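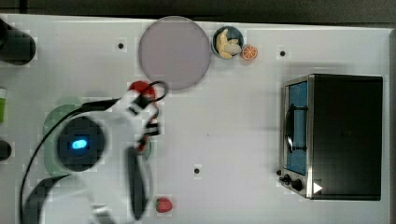 4 min read

Ask Oluwatosin Akinola when a robot will clear her kitchen table after dinner and she laughs before you've finished the question. Then she gives you a straight answer, and it's a good deal more hopeful than I expected.

"Clear it? Some of it, sure, and sooner than people think," she says. "Clear it the way my mother would want it cleared? Let's have some coffee first."

Akinola has spent most of her working life on the problem of getting machines to pick things up. She started on the packing lines at Noonan, a food distributor, where her job was to keep the sorting equipment running through the night shift. From there she went to Dritel, which built arms for small workshops, and since September she has been leading the home tasks group at Zunix. The work now is plates, fruit, cups, bottles, a toaster oven. She loves it, and she talks about it fast, with her hands.

"On a factory line the part shows up in the same spot, the same way around, all day long," she says. "At home you get a banana. And the next banana is bent differently! And it's leaning on another banana. I get such a kick out of that. A thing a toddler grabs without looking, and we'll spend a week arguing over it."

I asked what has changed in the years she's been at it. Practice, mostly, she told me. Her group ran 3645 pick-and-place tries over the fall, and she wrote notes on far more of them than she needed to. Of the ones that involved food or anything shaped like food, 2242 ended with the item set down where it was meant to go. She's proud of that number and also a little impatient with it.

"People hear that and say, so more than a third went wrong? Yes! And we know what happened in nearly every one. The year before, I couldn't have told you why half of them missed. I'd have shrugged."

Soft things turned out to be a whole subject of their own. A stuffed toy gives when you squeeze it, so the arm can get away with being a bit off. Then the same softness lets the toy tip over in the grip and you end up holding it at a slant.
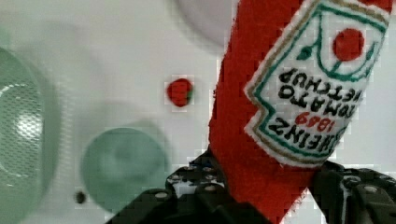

A plush Heinz ketchup bottle between the gripper's fingers, with a small red ball on the table behind it.

"I'm fond of that bottle," Akinola says. "It's fuzzy and it squashes, and the label gives you a lot to look at. If you want to know which way up something is, printing helps. Now take away the label and try a plain red ball with a bit of green on it. Which way up is that? Does it matter? For putting it in a bowl, no. For handing it to a person, maybe still no. So a lot of our day goes into deciding what doesn't matter."

She is quick to separate the jobs that are close from the ones that aren't. Moving dry, light objects from a table to a bin or a plate: close. Loading a toaster oven with the door already open: getting there. Opening the door, loading it, shutting it and setting the knob without somebody standing by: she made a face at me.

"A door is a machine too. It swings, it has a spring in it, it pushes back. You and I feel that through the handle and we adjust without thinking. The arm has to be given some way to feel it, and then it has to know what to do about what it feels. We can do a door. We can do a knob. Doing a door and then a knob and then a strawberry, that's where it gets long."

Length, she says, is the thing visitors underestimate. If a single step works 97 times in a hundred, it sounds nearly finished. String 14 of those steps together, as you might for a simple breakfast, and you're looking at something that goes wrong about a third of the time. "And breakfast is every day," she adds.

Shops may get there before houses do. She points to Grastico, a chain of small grocery stores that has been trying an arm in one back room for sorting fruit into trays. It's slow, slower than the person who used to do it, but it can run after closing and the trays are ready in the morning. The staff named it within a day. She won't tell me the name.

What would she like it to do in her own kitchen? I figured she'd say dishes. She said groceries.

"Putting the groceries away. I get home, I've carried the bags up the stairs, and I'm done, I don't want to see any of it. The cold stuff goes here, the cans go there, be gentle with the fruit. Every piece of that is something we're working on right now. I can see it. I couldn't see it when I was at Noonan."

She finished her coffee, looked at the cup, and carried it to the sink herself.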